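Workshop notebook, August, shared kitchen
Kept by Bernice Laryea

Started at 10, coffee first, then the sink. I meant to spend the whole morning on the Kwofie tray joints and instead I have been thinking about cutlery, so this entry is going to wander a little and I hope whoever reads it after me will be patient.

What we have been calling the utensil drawer is hopeless. Everything goes in flat and comes out tangled, and the chopsticks slide to the back where you can only get at them by pulling the drawer all the way out (and then it drops on your foot, ask me how I know). So the drawer is retired. I want everything we eat with standing up in caddies on the table side of the room, and everything we cook with hanging by the stove. Pukomwood sent over a beech rack for the hanging part last month and it is still in its wrapping under my bench. I will get to it, I promise.

Sorting, as far as I got before lunch. Spoons are easy. They stand handle down with the bowls up and you can see at a glance what is there. Chopsticks are the nuisance, being light and thin and mostly plain, and if you drop a handful in a caddy they lean every which way and you end up with odd ones. I love the painted ones, the blue ends with the white flowers, and I would like those kept as pairs. The plain wooden ones can live all together and take their chances.

I did the sorting on the dining table with the star tablecloth left on. The pink caddy is a good size for this, tall enough that a chopstick doesn't tip it, and the oval holes down the sides let air through. The label is still on the front, barcode and all, and I'll soak that off when I have warm water going for something else.

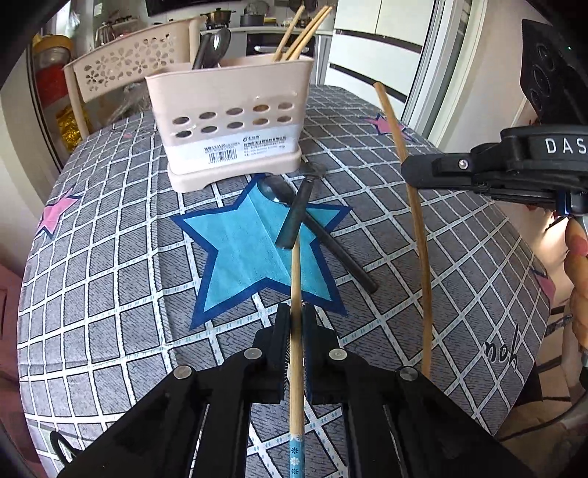

Caddy notes

The base tray is my favorite part of the whole thing. With the old tin can we used before, water sat in the bottom and the wooden ends went dark and a bit furry, and I threw out 8 chopsticks in the spring, which felt like a terrible waste. A tray you can lift off and wipe is such a plain, sensible idea! I want to copy it for the wooden caddy I've been drawing up, the one I've been calling Gostesano in my sketches for no good reason except that I liked the sound of it.

First thoughts for the Gostesano: a box open at the top, slatted sides, a loose tray underneath with a low lip. Walls 8 mm, feet 3 mm so the air can get under. I started with solid sides because they look handsome, and then I held the drawing up next to the pink one and felt silly. Wood needs to breathe even more than plastic does. Slats it is, with the gaps a little narrower than a chopstick so nothing pokes out sideways.

Finish is the open question. I have most of a can of the Mevo oil left and it goes on beautifully, but I haven't tried it on anything that sits near wet spoons all day. I'll do two offcuts, one oiled and one bare, sanded to 400, and leave both by the sink for a while. Please don't tidy them away, they will look like scraps.

Still to do: unwrap the rack, match up the painted pairs, find a home for the big metal utensils that are too heavy-headed for any caddy. Those I think want hooks. If anyone has a spare strip of hardwood longer than my arm, leave it on my bench with a note and I'll be very grateful.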